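The box arrived while I was on the phone to my mother, and by the time I'd rung off my neighbour's boy had already carried it up two flights and asked if it was a telescope. It was heavier than I'd been told. Dorkside, the little firm behind it, had promised me "something you can pick up with one hand", and I suppose they meant the contents, once you've dug through the foam.

What I had on loan was the Zestisum, a hand-held gripper you use to teach a robot arm how to do things. You hold it, you squeeze, two chunky fingers close on whatever's in front of you, and a small camera looking down past the fingers records the lot. Do that enough times and the footage gets turned into something an arm can learn from. I've been writing about kitchen gadgets and garden machinery for years, so I came to this as a complete beginner, and I think that's why the magazine sent it my way. (That, and I have a big table.)

You don't buy the Zestisum on its own. Dorkside sell it as a kit with a subscription, so you get the gripper, two spare pairs of fingers, a charging stand and a login for their website, where your recordings go to be checked. If they pass, you get them back sorted and tidied and ready to use. If they don't, you get a short note saying why. I got a lot of short notes.

Setting up took me most of a morning. The printed guide is eight pages long and four of those are about the battery, so I gave up and rang the help line, where I got Raghavendra Kandasamy, who was patience itself. He had me tighten the finger screws, then loosen them a touch, then squeeze the handle slowly while he watched the feed at his end. "Start with nothing," he told me. "Get the gap right before you go anywhere near a teacup." So I spent a good while opening and closing the thing on thin air, feeling daft, and then getting rather fond of the action. It's smooth! There's a bit of give at the start of the squeeze and then it firms up, like the brake on a decent bicycle.
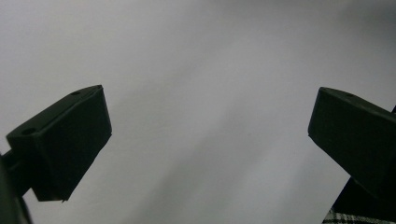 My first proper job was egg cups. I have a set of six that belonged to an aunt, and the plan was to move them one by one from a tray to a shelf and back again. Dorkside suggest 30 goes at a task before you send anything in, and I did my 30 in one sitting with the radio on. Eleven were turned down. Too fast, mostly, and in a couple I'd let my elbow drop so the camera was pointing at the skirting board. I was cross for an hour and then did them again, slower, and every one went through.

After that I got the bug, I'll admit. I did spoons into a drawer. I did socks, which are horrible, because the fingers are stiff and a sock wants to be pinched by something soft. I did the lids of jam jars - putting them on, not screwing them, as the wrist action is beyond me and I suspect beyond most people. By the end of my three weeks I had sent in 303 recordings, and the website gave me a little green badge that I was far more pleased with than a grown woman should be.

What's it like to hold? Well, my hand is on the small side and the grip was clearly shaped for somebody else's. After twenty minutes I could feel it along the thumb. I passed it to Snædís Bergmann, who runs the pottery studio downstairs and has forearms like a rower, and she went at it for an hour without a murmur. She did say the handle ought to come in two sizes, and I agree with her. Dorkside say a smaller one is planned for May.

The fingers themselves I have no quarrel with. They're plain, blocky things and they look as if they'd survive being dropped, which I tested twice without meaning to. Swapping them for a spare pair is a ten-minute job with the key provided. Do it over a tray, as the screws are tiny and my floorboards have gaps.

I wanted to see where all those egg cups end up, so I took the train to Stullcombe, where a small packing firm called Frandsen has been using the kit since last summer. They box up soaps and candles for gift shops. Sum-yee Lui, who looks after the packing room, has four of her regular staff taking turns with the gripper for an hour each at the start of a shift, and the arm at the end of the bench does the plainest of the boxes. It's slow. I timed it at 18 seconds for a box of two soaps, and the woman next to it was doing hers in a third of that and chatting to me as well. But it does the same plain box all afternoon, and Sum-yee told me it had freed up her people for the ribbon work, which they prefer and which sells for more.

She was frank about the grumbles, too. The upload is a pain if your internet is poor, and hers is. The battery was meant to last a shift and lasts a bit over half of one. And when they changed the colour of their tissue paper the arm went to pieces for two days, until they'd recorded another 114 goes with the new stuff.

I put all that to Gunnlaugur Bach at Dorkside and he didn't wriggle. The battery is being looked at. The tissue paper business is just how it goes at the moment, he said, and anyone buying the kit should expect to keep recording whenever something on the bench changes. I wish that was in the printed guide. They could lose a page of battery to make room.

So would I tell you to get one? If you have a small workshop, a dull and steady job that needs doing, and somebody on the staff who likes fiddling, then yes, ask for the month's trial and see. Put your most careful person on it first. If you're at home and simply curious, it's a lot of kit for moving egg cups, and the subscription carries on whether you squeeze or not.

Mine went back yesterday. I had to hunt for the second pair of spare fingers, which were in the cutlery drawer with the spoons.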